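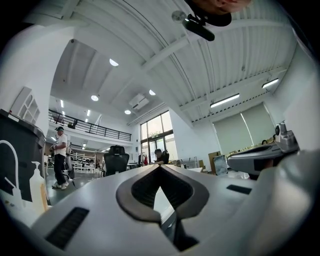 Handout 6 — Looking after the hand-held grippers

Read before the lab slot. Bring a copy, there's never enough on the bench.

What we cover today: cleaning, finger check, mount check, logging. Calibration is next week. Wrist electronics not at all, those go back to Jeker.

Parts you need to be able to name
Housing — the big pale shell. Don't pry at it.
Notch — the V in the middle. Ribbed black lining inside.
Finger — narrow, dark, runs through the notch.
Vents — black slots either side of the housing. Keep liquid out!

Before you start
Power off, battery out. Wait for the fan to stop.
Set the tool down on the mat, never on its fingers.
Two units on the bench at once is fine, but don't swap parts between them. Each finger set is matched to its housing (see tag inside the battery door).

Cleaning
1. Dry brush first. Get the grooves of the lining, dust packs in there and the grip starts to slip.
2. Cloth damp with cleaner, wipe the lining along the ribs. Cloth only — no squirting from the bottle straight onto the tool.
3. Vents: brush, then low air from outside at an angle. Straight in just pushes the lint deeper.
4. Let it dry fully. Ten minutes if the room is cool.

Finger check
Open and close by hand, full travel. Should feel even all the way. A gritty spot usually means dirt in the slide, so go back to 1. Still gritty = write it up, stop using it.
Look for side play at the tip. A little is normal. If the tip clicks, the pivot screw has backed out.
Pivot screw: 50 on the small driver scale. Not more, the insert is plastic and it strips. We lost a Dresness unit that way in October.

Mount check
Same idea for anything worn or clamped. Tug it, twist it, check the cable has slack when you turn your head.

Logging
Unit number, cycle count, what you did, initials. Cycle count comes off the Phan app, second screen. Last term's worst unit was at 2717 cycles with no entry since 1356, and the lining had worn smooth on one side. Dont be that group.

Spares
Linings and screws in the Plutordale drawer. Take one, mark the sheet. If the bag is empty leave the bag, it has the part number on it.

For next time: read the calibration sheet, bring your log page. Short quiz on the part names, maybe on teh screw setting too.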